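# Equipment Planning Gallery: Linen Handling

The Droslow Institute is preparing its equipment plan for the coming financial year. The linen handling project has asked for a second robot workstation, and this page of the gallery is published alongside the request so that members of staff and partner departments may see the kind of work the money would support. Each entry carries a short caption and a note on purchasing.

The project began in February, when the Institute agreed to test whether folded towels could be picked up and moved to a stack by a single arm. The work is carried out at our Vakby site under the Swanepoel programme, which pays for staff time but does not cover capital items. Any new arm, gripper, sensor or table must therefore be met from the Institute's own equipment budget, and must be requested in writing before an order is placed.

Departments are reminded that the request covers the whole workstation. In past years the arm has been priced with care and the smaller items have been left to be found later from general funds. The Finance Office will no longer accept requests prepared in that way.

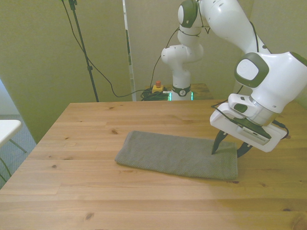
**Vakby, Sun 26 May**

*Linen handling workstation. The white arm reaches down to a folded grey towel, with the open fingers of the gripper either side of its right-hand end. The emergency stop stands beside the base.*

## Notes for the equipment plan

**Arm and base.** The arm is the largest single item and will be bought through the open tender procedure. Suppliers will be asked to quote for the arm with its controller, delivery, installation and a first year of service. Quotations which leave out service will be returned. The base is to be mounted on a table of its own, as at present, and the work table is to be kept separate so that it can be changed without moving the arm.

**Gripper and fingers.** A parallel gripper has been specified again. Fingers are treated as consumable parts, and the plan allows £461 for spare pairs over the year. The project has asked to try two further finger shapes on thicker cloth. These will be drawn from the same sum, and no separate request is needed.

**Sensor at the wrist.** The price of the sensor unit must be shown on its own line, together with the bracket and any licence charged yearly. Licences are running costs and belong in the second table of the request form.

**Tables, stands and cabling.** The sum of £1647 has been set aside for a work table, an upright stand with clamp, cable ties, cable covers and fitting. Cable covers were missing from the first draft of the request and have now been added. Posier has quoted for the stand and the table, and two further quotations are being sought in line with the usual rules.

**Emergency stop.** Each workstation must have its own emergency stop, placed within easy reach of the person at the work table. A stop may not be shared between two arms. The cost of the yearly inspection is £368 per workstation and is to be entered under safety, even where the inspection is carried out by the supplier.

**Test cloths.** The present stock is 34 towels, bought in one order and of one weight. The project expects to replace them during the year as they wear, and to add hand towels and pillowcases. Cloths are bought through the ordinary stores account and should not appear in the equipment request.

## Space and power

The second workstation would be placed in the same room at Vakby. The Estates Office has confirmed that the power supply is sufficient and that no building work is needed. The existing partition panels may have to be moved to give a clear walkway between the two tables. Any such move will be arranged by Estates and charged to the project.

The project should also state in its request where the arm will be kept if the room is needed for other purposes, and who will be responsible for its return to use.

## How the request will be considered

Requests are read first by the Finance Office, which checks that all parts of the form have been completed and that running costs have been shown for three years. They are then passed to the Equipment Panel. The Panel may approve a request in full, approve it in part, or ask that it be held over to the next round. Where leasing is available, the lease price must be given next to the purchase price.

Partner departments wishing to share the second workstation should write to the Equipment Office at Droslow, stating the number of days required each month and whether they would contribute to the inspection and service costs. Visits to the present workstation may be arranged through the site reception at Vakby.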